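Can a robot do that chore yet? How to test one in simulation before you buy

Monday, April 20, 2026
By Cillian Scanlon

Quick one because people keep asking. You've seen the clip of a machine putting the shopping away, you've got a packing bench or a kitchen full of boring jobs, and you want to know if it's worth money. Short answer – for most chores, not yet. For a few, nearly. Longer answer is the method below, which is what we do at Usier before anyone signs anything.

You need: a laptop with a half decent graphics card, a simulator (we use Salazar, most of this carries over to others), an arm model with a two-finger gripper, and a free afternoon. Two afternoons if you've never done it.

Step 1. Pick one chore and write it as a sentence

Not "tidy the kitchen". Something like "take the item off the bench and put it in the clear tub". One thing, one place it starts, one place it ends. If the sentence has an "and then" in it, split it. Laundry is about nine sentences, which should tell you something.

Put down what counts as done as well. In the tub, or in the tub the right way up? On our shop floor that one question changed the result completly.

Step 2. Time a person doing it

Stopwatch, somebody who does the job every day, a normal shift. Don't pick the keen one. Write down the time and also what they do when it goes wrong – the little nudge, the second grab. Those bits are where machines fall over.

Step 3. Build the scene, badly

Resist making it pretty. Flat surface, target container, arm. That's it. Plain colours, no textures, lighting on default. You can add clutter in step 6.

Measure the real bench though. Height matters more than you'd think, and so does how far the arm has to lean. Ours was wrong by a hand's width for a week, reach looked fine in the sim and hopeless in the workshop.

Step 4. Put a camera near the gripper and look through it

Everybody skips this. They watch from the nice wide view across the room where you can see everything, and the policy doesn't get the nice wide view. Set your second camera in close, tilt it, and save a still every time the arm stops.

Then go through the stills and ask yourself if YOU could do the chore from that.

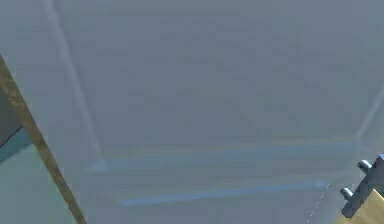 Close view in the simulator, gripper bottom right. Faint lines are all you get for edges.

Grey surface, pale lines, a bit of blue. I stared at ours for ages working out which line I'd call the rim. See-through things are the classic problem – tubs, glasses, cling film, those salad boxes. A person uses the shine and a bit of feel and doesn't notice they're doing it. If you can't say where the edge is from the still, put a note next to the chore saying "can't see it" and carry on, don't fix it yet.

Things that help later on: an opaque container, a strip of tape along the rim, a darker bench, a depth sensor (mixed results on clear plastic, test yours).

Step 5. Run it. A lot

Ten goes tells you nothing. We did 2,585 runs on the tub job, start position shuffled a little each time. 1,095 ended with the item in the tub. That's 42 per cent, and this was the easy version, tidy bench, nothing moving.

Save the failures by type. We use:

missed the item
got the item, dropped it
got the item, hit the rim
stopped and did nothing
other (keep this one small or you're fooling yourself)

Hit the rim was our biggest by miles. See step 4.

Step 6. Make it horrible

Now add the clutter. Move the light. Turn the container a bit. Put a second container next to it. Change one thing at a time or you won't know which one did the damage. Loubna Radwan runs this part for us and her rule is that if a change wouldn't bother a tired person at the end of a shift, it goes in the test.

Expect the number to drop. If it doesn't drop at all check your shuffle is switched on. I have done this. Twice.

Step 7. Work out the babysitting

This is the bit that decides it. Forget speed for a minute. Every failure means somebody walks over, so: how many failures in a shift, times how long each one takes to sort out. In our trial for Zitotton the arm was slower than a person, which they could live with, but it wanted help 19 times in a shift, which they couldn't. Person stayed on the bench. Arm went on a job moving closed cartons from one fixed spot to another and it's been fine there.

So which chores, then

From our own tests, January onwards, so take it as one workshop's opinion:

Nearly there – moving solid boxy things between known places, loading trays, wiping a flat clear worktop.
Not yet – clear containers, dishwashers with a mix of stuff in, anything with bags.
Miles off – folding a fitted sheet, finding the lid that goes with the tub.

Common problems

Arm freezes above the container. Usually it can't find the edge. Back to your stills.

Works in sim, fails on the bench. Check bench height, then camera angle, then lighting, in that order.

Gripper passes through the wall of the tub. Collision is off on the container, tick the box in the object settings and start your count again, the old runs are no good.

Stills all look identical. You're saving from the wrong camera.

Next one will be about putting Sellex mounts on the real arm so the camera angle matches the sim, when I get round to it.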